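May 2, 2024

Laundry again. I said I'd give the new routine a fair try before I wrote anything about it, and I've now given it more patience than it deserves.

Zeeshan Rind swears by it. He read the whole thing on Grisine, the home tips site, and he talks about it the way other people talk about a diet. One small load a day, never a big one. Cold water. Half the soap the bottle says. Leave the door open afterward. He says his towels have been softer since February. I have felt his towels. They're towels.

Still, I've been doing it. The small loads I can live with. The basket never gets so full that I put it off, and I'll admit I used to put it off. What I don't buy is that it saves anything. The Grisine page says 472 gallons a year, and doesn't say compared to what, or whose machine, or how many people live in the house. You can't come up with a number like 472 and then not show the math. If they had said "maybe a bit of water" I would have believed them sooner.

I tried to check it myself. Looked at the last bill from Otdale and the one before, and the difference was 72 cents, in the wrong direction. Could be the weather. Could be that I watered the beans. But that's my point, it could be anything, and so could Zeeshan's towels.

The half dose of soap I was ready to hate. Can't say it made things worse. The collar on my gray work shirt looks the same as before, a little dingy, and it looked that way with the full dose too. So either I was wasting soap for years or that collar is past saving. I rubbed it with the bar soap from Motaung that my sister sent and that did more than any routine. Wrote it on the shopping list. Then remembered the Motaung place only sells it by the box of 9, and where would I put 9 bars of soap.

The red one with the white trim is the real problem. Every time I think about putting it in with other things I lose my nerve. The tag says colorfast. Tags say a lot of things. I had a pair of socks that were colorfast and I wore pink undershirts for a year. Zeeshan says to use one of those sheets that catch the dye, Tumero makes them, and he claims you can see the color on the sheet when it comes out. Fine, but that only tells you some color went onto the sheet. It doesn't tell you what went onto everything else. I'm washing it by itself. Yes, a whole cycle for one piece of clothing, and there go the gallons.

On the open door I'm halfway convinced. Mine used to have that smell, the swampy one, and I blamed the pipes. I've been leaving it open between loads for weeks now and the smell is mostly gone. But I also started wiping out the rubber ring with an old rag, which I had never done once in my life, and what came off on the rag I won't describe even in here. So was it the air or the rag? I'd bet on the rag. I could stop doing one of them and find out, only I don't want the smell back just to win an argument.

The door does take up half the floor when it's open. I've hit my shin on it twice. The first time I shut it out of spite and then opened it again before bed.

I still haven't cleaned the filter down by the floor. The manual says to do it regularly — no number, naturally. Zeeshan says a plumber once told him his had nearly 2000 hairs in it, and who was counting? I'll put an old towel down and do it on a day when I'm in a better mood. There's probably a coin in there. Last time I heard something clicking around in the drum I found a button, and I never found what it came off of.

So that's where it stands. I'm keeping the small loads and the rag. The soap I'll leave at half until the bottle runs out, then decide. The gallons I'll believe when somebody shows me a bill. I told Zeeshan most of this on the phone tonight and he said I should give it until the end of summer, which is what people say when they can't prove a thing either. I told him fine. I'd have to do the laundry anyway.

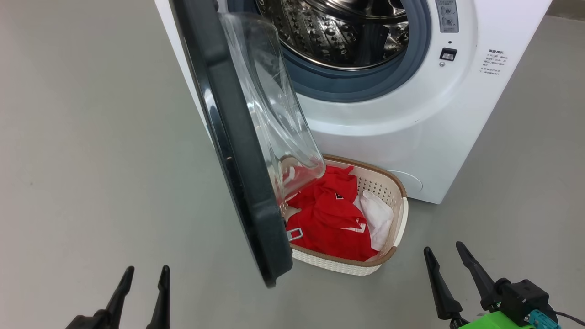

He also wants me to try vinegar in place of softener. I asked him what his towels smell like and he changed the subject. There's a bottle in the kitchen, but I need it for the cucumbers, and I'm not buying a second one until I've smelled those towels up close.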